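Friday, October. Runilex sync and pose work, second day on the bedroom set.

Came in sceptical about the Korkamer release and still am. The changelog says the new tracker handles "cluttered domestic interiors" without tuning. It gives no number for that, so I spent the day trying to get one.

Input is the fisheye streams from the hand-held grippers, 135 episodes, all cloth handling. I ran old tracker against new with the same config, same calibration files and loop closure on. 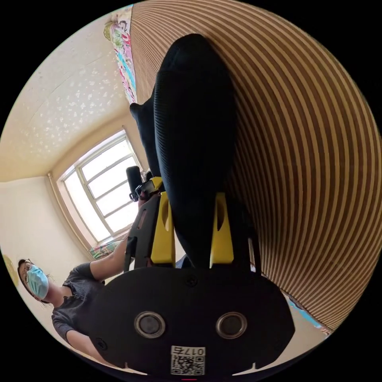
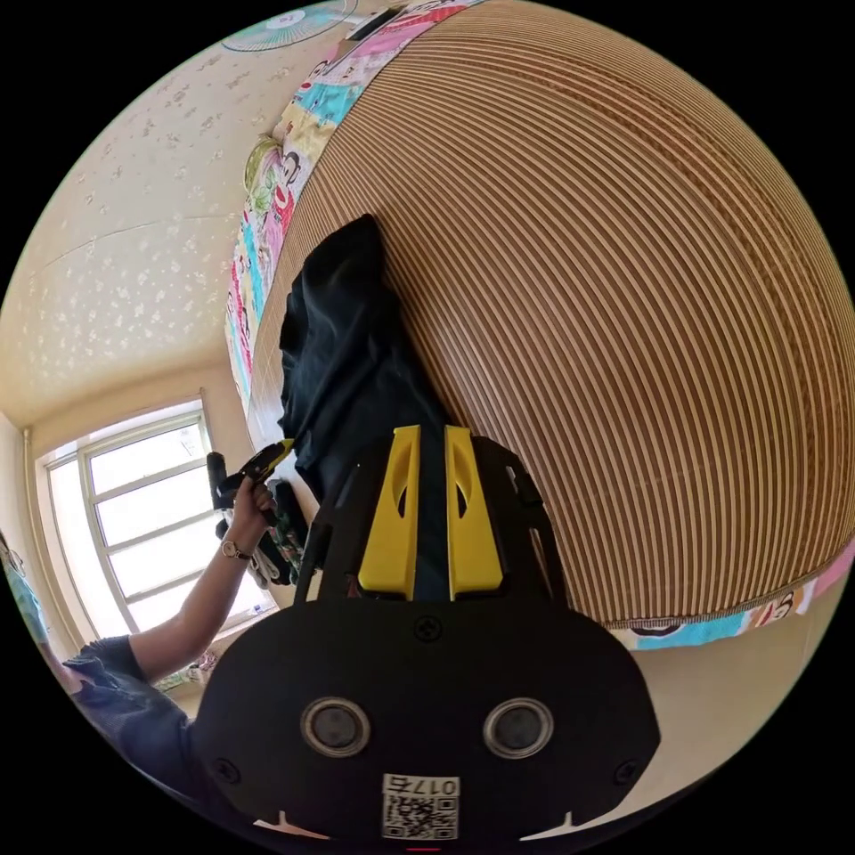
*Fisheye views from the bedroom set, each from one gripper with a second gripper in view. Brown and cream stripes take up much of both.*

Those stripes are my main complaint. Any feature matcher looking at evenly spaced brown and cream lines has a hundred equally good answers for which line is which, and the lens bends them into arcs on top of that. Slip the match by one stripe and the geometry is still perfectly happy. The reprojection error looks lovely and the pose is wrong by one stripe width.

I think this is what's happening in the new tracker. Of the 135, it reports 4 lost. The old one reported a lot more, and at first sight that's a big win. But I plotted gripper height for the first dozen or so of the "recovered" ones and three have a small sideways step in the middle of a smooth reach. No arm does that. The old tracker gave up at the same spots, and I'd sooner have it give up.

Wekesa Massawe doesn't agree. His view is that the steps come from the second gripper moving through the view, and that the person holding it is being picked up as static background. Fair point, and we do only mask our own gripper (plate, yellow fingers, the two round ports). The other person isn't masked at all. In the first view they take up a good piece of the left side along with the arm and the other tool.

So, two explanations and one symptom. Tried to separate them:

- Run A: hand-drawn mask over the second person and their gripper, stripes left in. Two of the three steps still there, one gone.
- Run B: stripes masked, person left in. All three steps gone, but the tracker lost two of the three episodes outright.
- Run C: both masked. Not enough left to track on in any of them.

Wekesa reads A as partly his. I read B as mostly mine. Three episodes is a silly sample and neither of us should be quoting it to Chaturvedi yet.

What B does say is that the tracker leans on the stripes far more than I'd like. With them gone it has the window, which is blown out to white, and the ceiling, which is pale with small white shapes on it and probably a second repeating pattern to get caught by. The printed bedsheet in the second view ought to be the best thing in the room for matching, with faces, lettering and lots of colour. I checked where the features land, though, and the detector spends nearly its whole budget on the mat. The cap is 400 per image. Raised it, and it just put more on the mat.

Bucketing would help: split the circle into cells, cap each one at 100 or less, force it to look elsewhere. Korkamer has a setting called `spread` that sounds like this. Turned it up and down and the feature plots came out identical, so either it isn't wired in for the fisheye model or I'm reading the wrong config file. Asked on their tracker, no reply so far.

Other things from today:

- Own-gripper mask is a bit tight at the top of the yellow fingers. A few features sit on the finger edges and never move, which drags the pose towards "not moving". Grew the mask and re-ran one episode, small improvement. Needs doing properly.
- The mask also doesn't cover whatever is held. In the first view there's a big piece of black ribbed fabric between the finger mounts reaching nearly to the top, and it goes wherever the gripper goes. A fixed mask can't deal with that. Wekesa wants a segmentation model. I want to see how far gyro gating gets us before adding another thing that can be wrong.
- The gripper-to-gripper transform is worse than either pose by itself. Expected, but the Zindton planner only uses the relative one, so the single-gripper figures in the release notes are no use to us whatever they say.
- Export script writes "lost" and "never started" as the same code. Fixed on my branch.

Not upgrading for now. Old tracker stays as default, new one behind a flag. Next is a step detector on all 135 (jerk threshold, nothing clever) so we can count the bad ones by machine and stop arguing from three plots. Wekesa is doing the person masks for the same set.

Run outputs are in the shared folder under `stripes_abc`. Run C's logs are truncated because I killed it early.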